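Netinness House Residents' Meeting
Minutes, 26 September 2020
Held in the shared kitchen, Skenar Street

Present: everyone on the lease, plus the subletter from the front room, who has no vote but had brought slice and was given a chair.

Apologies: none received. The top-floor resident arrived during item 2 and asked that this not be minuted.

1. Previous minutes
The June minutes were accepted with one correction. Where they said the house had "agreed to buy a new kettle", they should have said the house had "discussed a new kettle until it got dark". The old kettle continues in office.

2. Money
The house account stands at $83. The gas bill is $81. The meeting admired the remaining $2 and resolved to leave it where it was. A proposal to put it towards dishwashing liquid was withdrawn when a full bottle was found behind the rice.

3. Linen cupboard
This took up most of the evening.

The cupboard on the landing no longer closes. It was opened for inspection just before the meeting and has not closed since. The contents are understood to be sheets, towels, doona covers, a tablecloth from Nkosi Homewares still in its wrapper, and a fitted sheet for a size of bed we do not own. Ownership was claimed for very little of it.

Moved and carried: that anything not claimed by the next meeting goes to the Triva op shop, washed.

It was asked who would do the washing. There was a pause. The back-room resident will do the washing.

4. T-shirts
Arising from item 3. The drying rack in the hallway is being used as a wardrobe, and the same T-shirts have been moved from one end to the other to let people through to the bathroom. One resident said hers were airing. Another said his were there as a matter of principle, and declined to say which principle.

The meeting agreed that dry clothes come off the rack the same day and get folded somewhere flat. The kitchen table was put forward and rejected on account of jam. The ironing board was rejected on account of its leg. It was settled that people fold on their own beds, with the bed made first, as a T-shirt folded on top of a bunched-up doona comes out shaped like the doona.

There was then a long exchange about method. The options put were: halves and halves again; sleeves in first, then thirds; and rolling, which has one supporter, who was in the navy cadets and raises it often. Sleeves-in was carried on a show of hands. The roller asked for his dissent to be recorded, and it is. He may roll in private.

It was noted that a twisted hem should be pulled straight before anything is folded over it, and that smoothing the sheet underneath helps more than people expect. The chair said she had not expected to be chairing this.

Folding on the bed:
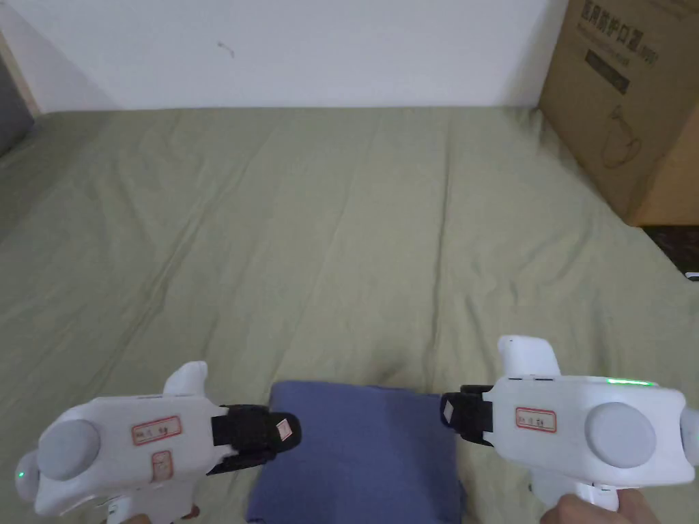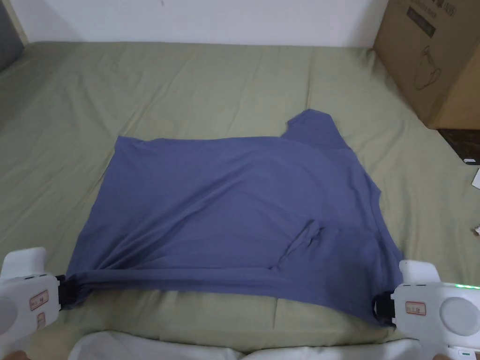
Action: the rack to be clear of dry clothes by the end of each day. The subletter offered to remind people and was thanked, carefully.

5. Cartons
There are too many empty cartons in bedrooms. Residents say they are keeping them for the warranty, or for moving out, or for the cat, who died before two of the present tenants moved in. Flattened cartons can go under the stairs beside the vacuum. Cartons with something still in them are to be treated as furniture and are outside the scope of this meeting.

6. Jigsaw
The 1000-piece jigsaw has been on the end of the kitchen table since June. All the remaining pieces are sky. A motion to put it back in the box was lost. A motion to eat dinner at the other end was carried, with the amendment that soup be eaten standing up.

7. Other business
The bathroom window sticks. It has always stuck. The top-floor resident will look at it, by which he confirmed he meant look at it.

The bin roster is to be rewritten in pen — the pencil version has been edited by at least one party in their own favour. Nobody was accused. Several people studied the ceiling.

The front-room subletter asked whether the slice tin could be returned empty or whether it was house custom to return it with something in it. Held over.

Next meeting: when the gas bill comes. Bring your own chair if you sit on the wobbly one, and bring any T-shirt you wish to dispute.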